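Rosaire Desjardins
equipment budget thread, because three people asked me the same thing since Wednesday and I'm tired of typing it in DMs

Rosaire Desjardins
background: small shop, we kit cables and accessories for other people's products. bagging, boxing, sorting. I got handed the job of planning a second two-arm bench. I am not a robot person. I am a spreadsheet person who now knows what a wrist joint costs

Rosaire Desjardins
first lesson – the arms are not the budget. everyone opens with "how much are the arms". fine, it's the biggest line. it's also the only line that never moved on me

Rosaire Desjardins
what moved: cable sleeves. clamps. rails. power. the mat. the brackets that hold the rails. the bolts for the brackets, which came in the wrong length, twice

Rosaire Desjardins
got quotes from Calleva and Emelo. Calleva was cheaper on paper. then you read down and the grippers are "optional". optional!! what am I going to do with an arm and no gripper, wave at people

Rosaire Desjardins
Emelo had grippers in but shipping out, and the training day billed seperately. once I put both in the same columns they were 324 dollars apart. on a whole bench. I'd spent a week arguing for one of them over what turned out to be 324 dollars

Rosaire Desjardins
so: make your OWN template. send it to the vendors blank. make them fill in your rows. if they leave a row empty, that's a phone call before it's a purchase order

Rosaire Desjardins
rows I'd put in, no particular order
arms
grippers + one spare set of fingers per arm
controller, and what it plugs into
mounting rails
bench, if yours can't take the rails
work mat
cable sleeve by the foot
trays
floor mats
delivery to the actual room and not the loading dock

Rosaire Desjardins
spare fingers are 82 a pair from Turcotte. I left them off the first bench to look thrifty. we lost two days in March waiting on a pair. do not look thrifty

Rosaire Desjardins
somebody asked about the bench itself. we went with wood top again. the fancy aluminum frame was nice, but you can drill wood on a Tuesday afternoon with the drill you already own

Rosaire Desjardins
trays: buy cheap, buy extra. I put 400 down for trays and small clamps, expected to get laughed at, and that's the one line I didn't have to go back and beg for

Rosaire Desjardins
FLOOR SPACE. big one. the drawing shows the table footprint. the drawing does not show an elbow. these things fold back and stick out past the side of the table and you need to leave room for that plus a person walking by

Rosaire Desjardins
I planned the aisle off the table size. had to redo the whole layout. the second bench lost its spot by the window and I'm still hearing about it

Rosaire Desjardins
work at hand is cable bundles, which is why I keep going on about fingers. a box is easy to pick. a bundle is floppy and has a middle and two ends that go wherever they want

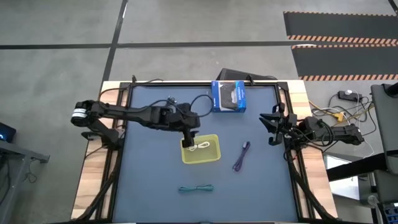
Rosaire Desjardins
so before you pick a gripper, mail the vendor a bag of your worst stuff. not the nice samples. we sent Emelo a bag of our own bundles and asked for a video. Calleva wanted us to pay for the test, so that went in the spreadsheet too

Rosaire Desjardins
power. count your outlets and then assume you're wrong. I had zero dollars for electrical on the first draft. zero. the electrician had questions and I had no row for him

Rosaire Desjardins
same with cable management on the floor. it's boring, it's cheap if you plan it, and it's annoying if you do it after everything is bolted down. put money in. put a person's hours in too

Rosaire Desjardins
software – we're on Trutilow, yearly, per bench. ask for the year 2 price in writing. year 1 had a discount that was mentioned exactly once, in small type, on the last page

Rosaire Desjardins
lease vs buy, since it's coming: we bought. leasing looked good until I saw the end of term part about returning it in "original condition". have you seen a gripper after a few months. no thanks

Rosaire Desjardins
also don't let anyone tell you bench 2 costs the same as bench 1. some stuff carries over (the template, the training, the know how). some doesn't. I'd do it as a fresh sheet and copy rows across one at a time

Rosaire Desjardins
order goes in after lunch if the last Turcotte quote shows up. will post the blank template tonight, need to take our prices out of it frist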